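3.2 Resting the dough and the question of salt

We turn now to the part of the work that gave us the most trouble, and also, it must be said, the most pleasure, namely the resting of flatbread dough before it goes anywhere near a hot pan. Home cooks have very firm opinions on the matter (our letters bag from August was proof enough of that!), and we wanted to treat those opinions kindly while still putting them to a fair test.

Dough was made up in batches, each with 1,000 g of plain flour from the Moncrieff mill, 540 g of water and a little oil, and was left under a damp cloth in the Brestent kitchen. Half the batches were salted at the start and half were salted after the first knead, as Baird had suggested in his earlier notes on the Fadus ovens. In all, 166 home cooks took part over the course of the study, and between them they rolled, cooked and tasted 2,176 flatbreads, for which we remain very grateful indeed.

The longer rest made rolling easier in almost everybody's hands, and the cooks who had never made flatbread before were the ones who noticed it most. Salt added late gave a softer dough, though several cooks found it patchy in flavour, with one bite rather bland and the next a good deal too strong. We had expected the late salt to win on texture and lose on taste, and so it did, but by a smaller margin than Euan Baird found when he worked with the stronger Mestis flour. It may be that a softer flour forgives more, and we come back to this in Section 4.

A word on serving, as it bears on the scores. Flatbreads were tasted plain, with no butter or dips, and each cook was offered water or weak tea between rounds. Figure 3 shows tableware in plain colours, of an everyday sort.

Figure 3. Mug and plate on a white tabletop. 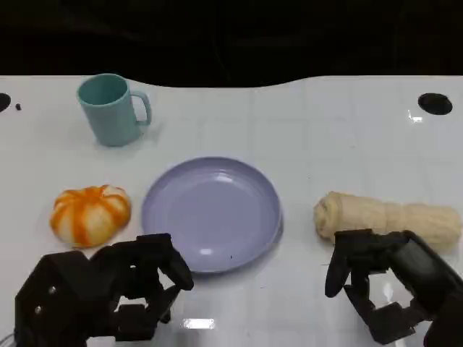

Tasters scored each bread for softness first and flavour second, and were free to go back and change a softness score once they had finished eating.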